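Grasp-point selection for cloth

Grasp-point selection for cloth is the part of a robot's software that decides where a gripper should take hold of a soft item such as a shirt, towel or blanket. It sits between perception, which turns camera data into some account of what is there, and motion planning, which works out how the arm gets to the chosen place. In laundry and textile handling it is often written as a separate module, so that it can be changed without touching the rest of the system.

Background

Rigid objects can usually be picked up from a stored model. A mug has a known shape, and once its position is found the good places to grip it are known too. A sweater has no fixed shape. It can lie flat, be rolled into a ball or be half buried under other clothes, and it changes again as soon as it is touched. For this reason most cloth software doesn't try to recover the full shape of the item before the first pick. It looks for local features that two fingers can close on, mainly folds, ridges, hems and corners.

Methods

The oldest approach picks the highest point in a depth image. It is simple and works on tall heaps, but it gives no control over which item comes up, and it often takes two at once. Later methods score many candidate points. A typical score combines the height of a fold, its width compared with the opening of the gripper, the direction it runs and the distance to the nearest wall or rail. The fingers are then turned so that they close across the fold.

Learned methods replace the hand-made score with a network trained on recorded grasps. Some output a map with one value per pixel. Others skip the map and produce arm motions straight from camera images, in which case there is no grasp point anywhere in the code and the term is used loosely.

Separating one item from another is commonly done by color first and by edges second. Color works well where a plain red garment lies against green or yellow ones. It fails on printed shirts, where a number or a contrasting trim may be cut out as if it were a separate piece of cloth. Patterned bedding causes a similar fault, and many planners keep a stored picture of the bare surface to subtract.

Wrist cameras

A camera on the wrist moves with the fingers and sees the fold at close range during the last part of the approach. The planner can use this view to correct an error left over from a fixed camera. The drawback is that the fingers hide part of the cloth at the moment of closing, and a nearby garment may fill much of the view. 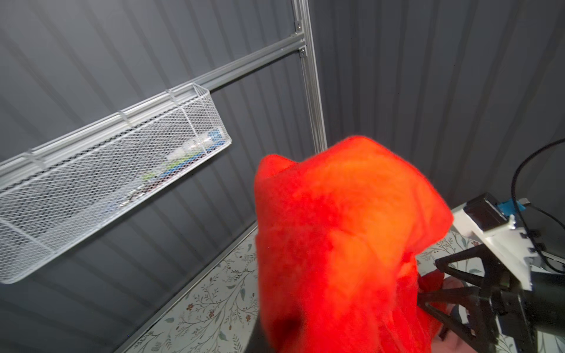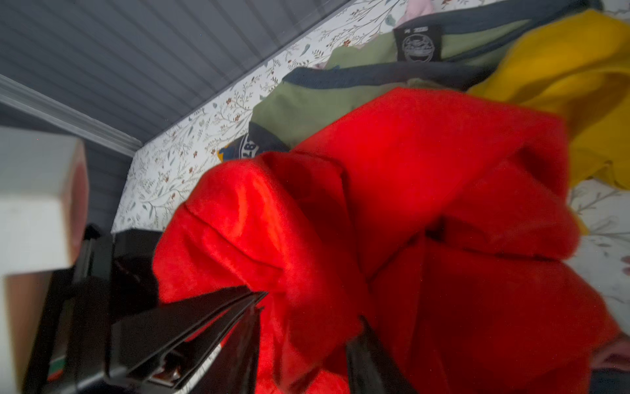

Wrist views with the gripper at red fabric, over a white surface with a printed plant pattern.

Software commonly checks a grasp in two ways. The first is finger width: if the fingers close all the way, there is probably nothing between them, although thin cotton can give the same reading. The second is a comparison of wrist images taken before and after a short lift. If the patch of cloth between the fingers stays in place while the background moves, the grasp is counted as good.

Foltudent

Foltudent is a grasp planner for clothing written by Graça Godinho and Myroslav Antoniuk. It began as a branch of Truden, a general picking library, and was split off when the cloth code no longer shared much with the rest. It ranks folds by width and direction and keeps the best 17 candidates, passing them one at a time to the motion planner until one can be reached. The test set that ships with it holds 428 labeled folds. Its main known weakness is dark cloth, where depth readings are patchy and ridges are missed.

See also

Motion planning
Visual servoing
Image segmentation

Comments

Hnat Lytvynenko
The part on finger width should mention fleece. It squashes a lot, so the reading keeps changing after the fingers stop. We had to wait a moment before trusting it.

Emiliano Medrano
Does Foltudent still need Truden installed? The article says it was split off but my build asks for it.

Myroslav Lysenko
@Emiliano only for the camera calibration tool. You can leave it out if you load your own calibration file.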